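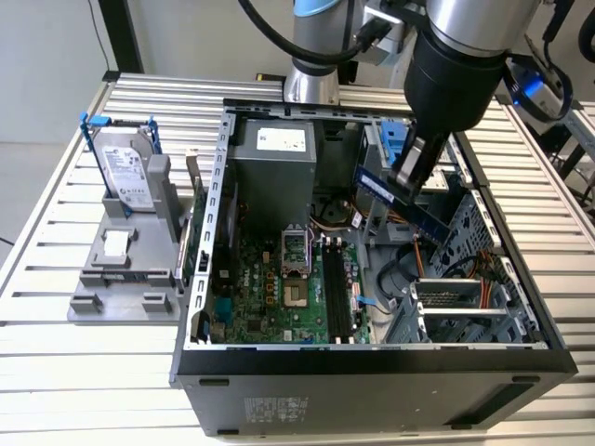
Figure 1. Desktop tower with the side cover off, and a blue memory module.

Old Computers in Hullum: Why They Stay in the Closet
Project report, Environment and Society
Nele Strobel

1. Introduction

Hullum has a recycling yard that takes electronics free of charge, and it has a repair shop that buys used machines for parts. Even so, many households in town keep old computers at home for years. My own family had one under the stairs until I started this project. I wanted to find out why people hold on to computers they no longer use, and what would make them pass the machines on.

I limited the project to desktop computers and laptops. Phones came up in nearly every conversation, but they are kept for different reasons (mostly as a spare) and would have needed a project of their own.

2. Background

A desktop computer is mostly steel, plastic and circuit board. The boards contain copper and small amounts of gold and silver. They can also contain lead and other substances that should not end up in a landfill. Recycling recovers part of the metal, but most of the energy and material that went into making the parts is lost when they are shredded. For that reason, using a computer longer is usually better than recycling it early.

Desktops are well suited to a longer life. The case opens, and memory and drives can usually be changed with simple tools. Many newer laptops have memory soldered to the board, so a buyer is stuck with the amount chosen on the first day.

3. Method

I interviewed 12 households in the streets between the school and the river. I asked each household what unused computers they had, when they had stopped using them, and why the machines were still there. I wrote down the answers by hand and sorted them into groups afterward.

I also visited Elura, the repair shop on Mill Street, on a Wednesday after school, and spoke by phone with the office at Bover, the company that runs the recycling yard. The library on Zamora Square let me put a short notice on its board asking people to get in touch. It brought two replies, and both of those households are included in the total.

My first version of the questions did not work well. I had asked "Why haven't you recycled it?" and people took this as criticism. I changed it to "What would you like to happen to it?" and got longer answers.

4. Results

The most common reason was files. People believed there were photos or tax papers on the old machine and did not want to hand it over before checking. Several had meant to check for years. In some cases the monitor or the power cord was already gone, so checking had become harder with time.

The second reason was price. A family that paid $700 for a computer did not like giving it away for nothing, even when they knew it had no resale value left. One father described the desktop in his garage as "still a good computer" and then told me it had not been switched on since his daughter finished middle school.

The third reason was not knowing where to take it. People knew the recycling yard for yard waste and cardboard but were not sure about electronics. The sign at the gate lists batteries and refrigerators and says nothing about computers.

A smaller group had stopped using a desktop because it had become slow. According to the technician at Elura, a slow machine often needs more memory or a solid-state drive, and both are quick jobs on a desktop. He said most customers do not ask about this. They bring in the old computer after they have bought the new one, and by then they only want the files moved over.

Bover could not tell me how many computers arrive each year because electronics are weighed together. The office did say that computers arrive in larger numbers in January.

5. Discussion

I expected people to say they were too busy. Time was mentioned, but usually along with the files. If the yard or the library offered a day when someone helped with copying photos and erasing drives, I think a good share of these machines would leave the closets. The library already has computers and a room with tables.

The sign at the yard would be the cheapest thing to change. I have written to Bover about it and have not had an answer yet.

The sample is small and comes from one part of town, where most people own their homes and have storage space. Renters in apartments may get rid of computers much sooner. I also relied on what people remembered, and dates were often guesses – two members of the same household sometimes disagreed.

6. What I would do differently

I would start the interviews earlier and ask to see the computers. Knowing the model and the year would have let me work out which ones could still be upgraded. I would also talk to the school office, which replaces its own machines and must send the old ones somewhere.

The question sheet and my sorted notes are in the appendix.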